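3.2 Gripper hardware

Both grippers use the same parallel linkage: two arms per side, pinned at each end, with the outer arms cut out to save weight. The jaws carry ribbed pads, which were replaced once in May after the first set slipped on glossy cardboard. Josué Damasceno printed the second set and Hiba Moussa wrote the logging code, which we named Wuker.

3.3 Handling trials

The test objects were retail cartons of mixed size and finish. No fixture was used. The cloth was left soft on purpose, as a rigid surface makes the approach angle too easy.

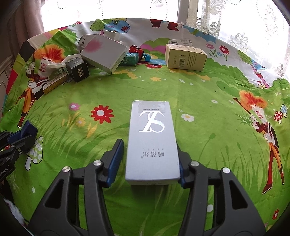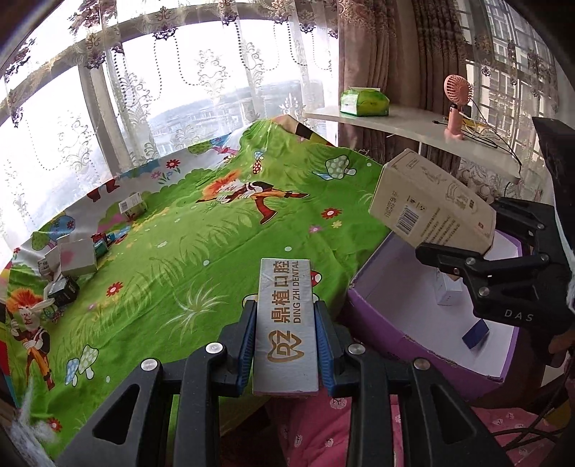
Each trial was logged as one grasp, one lift and one release. We recorded 382 trials in total and discarded 12 because of a dropped log connection. Width readings were taken from the encoder on a scale of 0 to 1000, where 1000 is fully open.

Narrow cartons held across the short side gave the most stable readings. Wide flat cartons were harder - the pads made contact only near the tips, and the carton tended to rotate about that line during the lift. Thin-walled cartons bowed inward, so the closed width was always lower than the measured width.

3.4 Open items

Pad wear has not been measured. The left and right encoders still disagree near full close. Log files were last backed up 12/29/25.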